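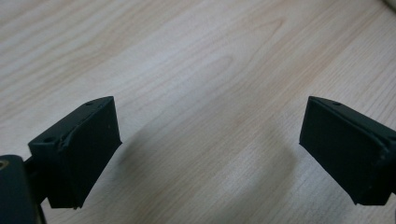

Quick notes from the Imcombe open day, 2/8/21, typed up on the train so excuse the mess.

Old mill building, 1902 over the door, lousy parking. Signed in, badge, straight upstairs to the gripper room. 13 stations set up, I got to 5 before lunch.

Hekitz first. Hand-held, two dark wedge fingers, you squeeze and they close. Lighter than I expected. Picked up a bolt, a paper cup, a grape (grape survived). Trigger has some slop in the first bit of travel and you end up pinching harder than you mean to. Pads on the one I had were chipped along the ridge. Asked about spares, was told they print them in house, a pair overnight.

Clarel next, same tasks, arm mounted. Much smoother close. Hopeless on the flat washer, just pushed it accross the table. Controller took two reboots while I stood there. Nice screen though.

Polishchuk was the busy one, long line, got maybe 2 minutes with it. Soft fingers. Great on the cup, bolt kept twisting. Want another go.

Cameras: tried wrist view against overhead on the Clarel. Wrist view wins for the last inch, overhead better for finding the part in teh first place. Would want both.

For our bench I'd say Hekitz, if they fix the trigger. Price list supposed to come by email. Next open day is in May, go early, sandwiches were gone by noon.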